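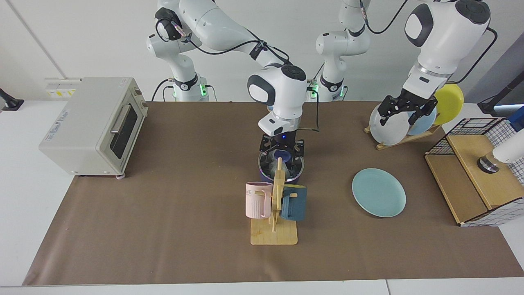

Reading the Second Lead: Supporting Actors in Popular Film
Henok Derese, Film and Media Studies, project report
Oct 11, 2019

1. Why I chose this

I have always watched the person standing next to the star. My aunt used to rent films for the whole family and we would argue all through supper over who had been best, and my vote went every time to the brother or the landlady. So when our tutor, Yoshinori Kobori, asked for a topic we could live with until February, I had mine before he'd finished the sentence!

The question is simple enough. How much of a popular film does the second lead carry, and do reviewers notice?

2. What I watched

I worked with 11 films from the Sterkwood collection in the college library, all family dramas or romantic comedies. I watched each one twice, once straight through with no notes and once with a stopwatch, writing down when the second lead was speaking, listening or simply in the room. Then I read 46 reviews from newspapers and fan magazines and marked every sentence that mentioned a supporting player by name.

The stopwatch part was slow (one wedding sequence took me a whole evening) but I'd happily do it again. You see so much more when you stop following the plot.

3. What I found

The listening surprised me most. In The Okia House, the older sister has hardly any lines in the second half, yet the camera keeps going back to her while other people quarrel. I timed one stretch of 60 seconds in which she says nothing at all, and it's the best minute in the film. She folds a letter, she looks at the door, and you know exactly what she has decided.

Reviewers mostly missed this. Only five of them gave a supporting actor more than one sentence, and the usual word was "reliable", which I have come to dislike a lot. The fan magazines were far more generous. A reader's letter in Pavliuk Screen Monthly spends a full column on a comic uncle and gets every joke right.

4. Problems

Two of the Zikow discs had no subtitles, so I leaned on a classmate's translation and may have lost some wordplay. My timings for crowd scenes are shaky too, as it is hard to say when someone at the back of a party counts as being "in" the scene.

5. Next steps

I want to add some older films and talk to people who saw them in the cinema when they came out. Mr Kobori has also suggested comparing trailers with the finished films, to see who gets left out of the advertising. I have started a list already.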